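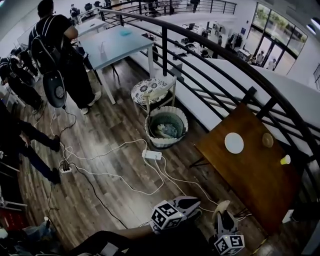 Gudcombe Shared Workshop, visit notes
August 26, 2024

The workshop occupies two levels of a former seed warehouse on the river side of Gudcombe. Heavy tools and the desks are downstairs. The robot group builds upstairs on the mezzanine, where the floor is dark plank and the drop is guarded by a curved black railing. Access is by one staircase, and anything over 25 kg goes up in parts.

I went to see the Fikoter build, a tabletop arm intended for sorting and folding small household items. Máté Vincze, who leads it, had agreed to let visitors follow a full working session. He has been on the project since May. Before that he built camera sliders, and the linear axis on the Fikoter is plainly descended from one.

The arm itself was in pieces on the lower level for most of my visit. It has 4 powered joints plus the gripper, with a reach of 570 mm at full extension. The shoulder and elbow use belt reductions printed in-house. The first set of pulleys was PLA and crept under holding load, so the current set is nylon. Backlash at the wrist is the main complaint. Vincze measures it with a dial indicator clamped to the bench and writes the result on masking tape on the link, which I found easier to follow than the project wiki.

Work upstairs that day concerned the hand-held gripper. It has two black fingers, each topped with a white cube carrying black-and-white fiducial patterns. The camera finds the cubes and the software recovers finger position from them, so the hand-held unit needs no encoder. The cost is sensitivity to lighting and to anything that covers a cube. A pale beige pad is fitted to the right finger. I asked about pad materials and was told that silicone grips fabric well but collects lint, and that the urethane samples from Tesar had lasted longer.

The test objects are ordinary furniture and housewares: tables, a chair with a patterned cushion, a plate, a yellow cup, a woven basket with light blue fabric in it. The fabric is the difficult case. A plate has an edge the software can fit. Crumpled cloth has no stable outline, and the current grasp planner simply aims for the highest fold. Vincze put the success rate on cloth at 56 percent over the last logged batch – plates were well above that, though he did not have the number to hand.

Power is the weak point of the mezzanine. An adapter and white cords run across the floor to a power strip, and a long black cable crosses the planks as well. I would want an overhead drop or at least floor covers before anyone works there with a moving arm. Rafferty, who looks after the electrical side, has priced a ceiling rail with 17 outlets. It is waiting on a decision about the lighting.

In the afternoon the wrist was reassembled and powered from a bench supply. It homed on the second attempt. The first stopped on a limit switch wired normally open where the firmware expected normally closed – a two-minute fix in the configuration file.

Drawings for the pulleys and the cube mounts are available on request at the front desk. The belt tensioner drawing is out of date; use the part on the bench as reference.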